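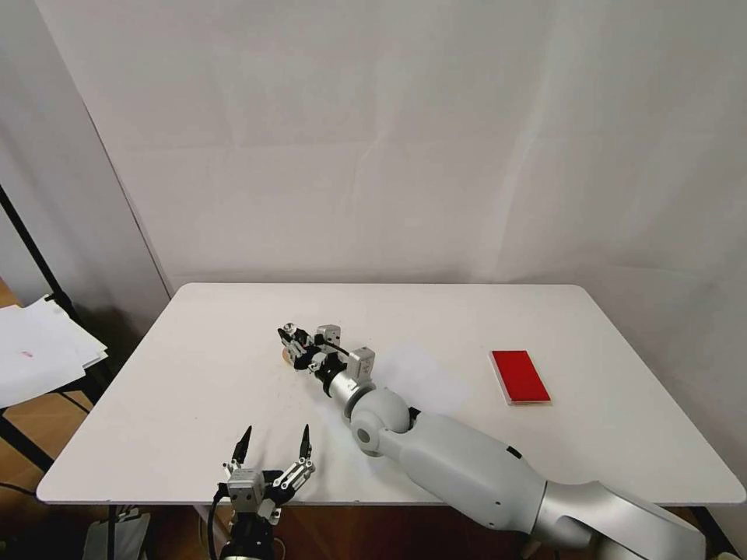 Fragen und Antworten zur Filmeinreichung und zum Vorführbetrieb

Stand: November. Diese Seite gilt für alle Spielstätten der Filmreihe Sitau.

Welche Filme können eingereicht werden?

Angenommen werden Spiel- und Dokumentarfilme ab 40 Minuten Laufzeit. Kürzere Arbeiten laufen im Kurzfilmprogramm Dondus und werden über ein eigenes Formular angemeldet. Maßgeblich ist die Laufzeit einschließlich Abspann. Serienfolgen sind nicht zugelassen, auch wenn sie für sich verständlich sind.

Muss es sich um eine Premiere handeln?

Nein. Der Film darf bereits auf Festivals oder regulär im Kino gelaufen sein. Ausgeschlossen sind Titel, die zum Zeitpunkt der Einreichung frei und unentgeltlich im Netz abrufbar sind. Ein passwortgeschützter Sichtungslink gilt nicht als Veröffentlichung.

In welchem Format wird die Vorführkopie benötigt?

Standard ist ein unverschlüsseltes DCP nach SMPTE, 2K, 24 oder 25 Bilder pro Sekunde. Interop-DCPs werden angenommen, sofern keine Untertitel als separate Spur eingebunden sind. ProRes-Dateien dienen ausschließlich als Sicherungskopie. Der Datenträger ist mit ext2, ext3 oder NTFS zu formatieren; exFAT wird vom Server im Saal Guria nicht gelesen.

Mein DCP ist verschlüsselt. Was ist zu beachten?

Für jeden Abspielserver wird ein eigener KDM benötigt. Die Zertifikate werden nach der Programmzusage per E-Mail zugestellt. Das Zeitfenster des Schlüssels muss mindestens 3 Tage vor der ersten Vorführung beginnen und bis zum Ende des Folgetages der letzten Vorführung reichen. Zeitangaben im KDM bitte einschließlich Zeitzone prüfen. Ein Schlüssel, der um 18 Uhr UTC öffnet, ist für eine Vorstellung um 18 Uhr Ortszeit unbrauchbar.

Welche Tonformate sind möglich?

5.1 und 7.1 in allen Sälen. Stereo-Mischungen sind mit Kanalzuordnung links/rechts anzuliefern. Bei Dialogfilmen empfiehlt sich eine Fassung mit belegtem Center, da die seitlichen Plätze im Saal Guria sonst zu viel Signal von einer Seite erhalten. Der Referenzpegel am Prozessor ist 7.0. Abweichende Wünsche sind auf dem Begleitblatt zu vermerken und werden bei der technischen Probe abgestimmt.
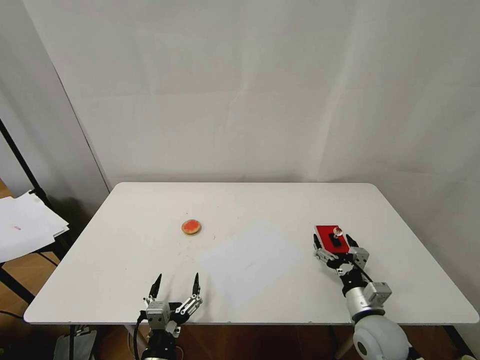
Das Begleitblatt liegt der Kopie ausgedruckt bei und wird zusätzlich als PDF gesendet. Einzutragen sind Titel, Laufzeit, Bildformat, Tonformat und die vollständige CPL-Bezeichnung.

Sind Untertitel vorgeschrieben?

Nicht deutschsprachige Filme benötigen deutsche oder englische Untertitel. Eingebrannte Untertitel sind zulässig. Bei separaten Spuren muss der verwendete Font im Paket enthalten sein.

Kann analoges Material gezeigt werden?

35 mm ja, 16 mm nur nach Absprache. Im Saal Guria fasst das Haus 574 Plätze, der Projektor ist für 1,37, 1,66, 1,85 und Scope ausgerüstet. Kopien werden im Überblendbetrieb von einzelnen Akten vorgeführt. Ein Zusammenkleben der Akte findet nicht statt.

Wer übernimmt Transport und Versicherung?

Den Hinweg trägt die einreichende Partei, den Rückweg die Filmreihe. Analoge Kopien befördert die Spedition El Khatib. Die Versicherung gilt ab Übernahme am Lagertor und endet mit der Übergabe an den Empfänger. Der Wiederbeschaffungswert ist vorab schriftlich mitzuteilen.

Wird eine Vorführgebühr gezahlt?

Bei Langfilmen ja, die Höhe richtet sich nach Saal und Anzahl der Vorführungen. Im Programm Dondus wird keine Gebühr gezahlt.

An wen richte ich technische Rückfragen?

An Nawal Abdel Rahman, Kopiendisposition. Bitte im Betreff den Filmtitel und die Einreichnummer angeben. Anfragen zur Programmauswahl werden von dieser Stelle nicht beantwortet.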